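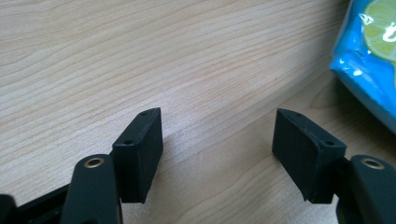
木目は斜めに流れています。色は明るめ、つやはなし。

**天板の輪じみと、仕上げのやり直しについて教えてください**

投稿者:まめ大福

はじめまして。リビングで使っている木のテーブルのことで相談させてください。

二年前にPotorbergという家具店で買ったもので、店の人からは「オイル仕上げ」と聞いた記憶があります。記憶がある、という書き方なのは、取扱説明書をなくしてしまったからです……。引っ越しのときに段ボールごと処分した気がします。

悩みは二つあります。

まず輪じみ。冷たい麦茶のコップを置きっぱなしにして、白っぽい輪が残りました。写真の場所ではなくて反対の端のほうです。斜めから見るとけっこう目立つんですよ。家族は「どこ?」と言うんですけど、わたしは毎朝そこでパンを食べるので毎朝気になります。

もうひとつは手ざわり。最近、ふきんで拭いたあとになんとなく毛羽立つというか、カサッとした感じがします。冬で乾燥しているせいなのか、オイルが抜けてきているのか、判断がつきません。ふだんは水拭きだけで、油っぽいものをこぼしたときは台所用の中性洗剤を薄めて使っています。

ネットで調べると「やすりをかけてオイルを塗り直す」という記事がたくさん出てくるのですが、番手の数字がばらばらで混乱しています。手持ちの道具は、DIY好きだった前の住人が物置に残していった紙やすりだけです(裏の数字がかすれて読めません)。近所のホームセンターで3,000円のお手入れセットを見かけて、買うかどうか迷っているところです。

・輪じみだけ部分的に直せますか?それとも全面やらないと色が変わりますか?
・そもそも本当にオイル仕上げかどうか、自分で確かめる方法はありますか?
・寒い時期に塗っても乾きますか?

年末に親戚が集まるので、できればそれまでに使える状態にしたいです。よろしくお願いします。

---

投稿者:かんなくず

まず仕上げの確認からいきましょう。ここを飛ばすと後が大変です。

目立たないところ(天板の裏は塗り方が違うことがあるので、できれば表の隅)に水を一滴たらして、しばらく見ていてください。じわっと染みて色が濃くなるようなら、オイルが切れているか、もともと膜を作らない仕上げの可能性が高いです。いつまでも玉のままなら、ウレタンなどの塗膜があるか、オイルがまだ効いているかのどちらか。水だけだとそこが見分けにくいんですよね。写真のつやのない感じも決め手にはなりません。つや消しのウレタンは、見た目だけだとわたしもよく間違えます。

いちばん確実なのは店に聞くことです。購入履歴が残っていれば、型番から仕上げを教えてくれるところは多いですよ。

で、もしオイルだったとして。

白い輪は、表面の浅いところに水分が入って白く見えているだけのことがよくあります。いきなり削らないで、まずは乾いた柔らかい布にオイルをほんの少しつけて、輪のところを木目に沿ってこすってみてください。これで薄くなるならラッキーです。

だめなら紙やすり。数字の読めないやつは使わないでください!粗いのだったら深い傷が入ります。320番くらいを新しく買って、木に巻いて、必ず木目と同じ方向に。写真みたいに木目が斜めに走って途中でカーブしているところは、無理に曲線を追いかけないで、全体の流れに合わせてまっすぐ動かせば大丈夫です。

部分補修か全面かというと、削った場合は全面をおすすめします。明るい色の木は使っているうちに日に焼けてくるので、一か所だけ削るとそこだけ色が違って見えるんです。わたしは昔、Mateosという安い机で輪じみひとつ分だけ削って、輪じみより目立つ丸を作りました……。

手順はこんな感じです。

1. 乾拭きでほこりを取る
2. 木目に沿って軽く研磨
3. 削り粉をしっかり取る
4. オイルを薄く塗り、30分おいて余りを拭き取る(製品の説明に別の時間が書いてあったらそちら優先)
5. 一晩以上置いて、もう一度薄く塗る

拭き取りはしつこいくらいやってください。残るとベタベタになります。それから大事なこと。オイルのついた布は、丸めてごみ箱に入れると自然発火することがあります。水に浸してから捨ててくださいね。

冬でも塗れますが、乾きは遅くなります。わたしは5月にやるのが好きなんですけど、年末に間に合わせたいなら早めに、暖房の入った部屋で換気もしながら。乾いたように見えても、何日かは濡れたコップを直接置かないほうが安心です。

セットの値段は妥当だと思います。ただ、テーブル一台なら小さい缶のオイルと紙やすり数枚で足りるので、中身を見て決めてください。

---

投稿者:通りすがりの猫舌

マヨネーズを塗って放置すると消えるって聞いたことあります。うちは試して、輪じみはちょっと薄くなったけどしばらく匂いました(笑)

あとはコースターを敷く。うちはJedusthorpeの雑貨市で買ったフェルトのを使ってます。

---

投稿者:まめ大福

お二人ともありがとうございます!

さっそく隅に水をたらしてみたら、じわーっと染みて色が変わりました。やっぱりオイルが切れていたみたいです。念のためお店にも問い合わせのメールを送りました。返事が来たらここに追記しますね。

物置の紙やすりは処分します。布の自然発火の話はまったく知らなかったので、読んでおいてよかったです。マヨネーズは……匂いに弱い家族がいるので、今回は見送ります。

週末に320番を買いに行ってきます。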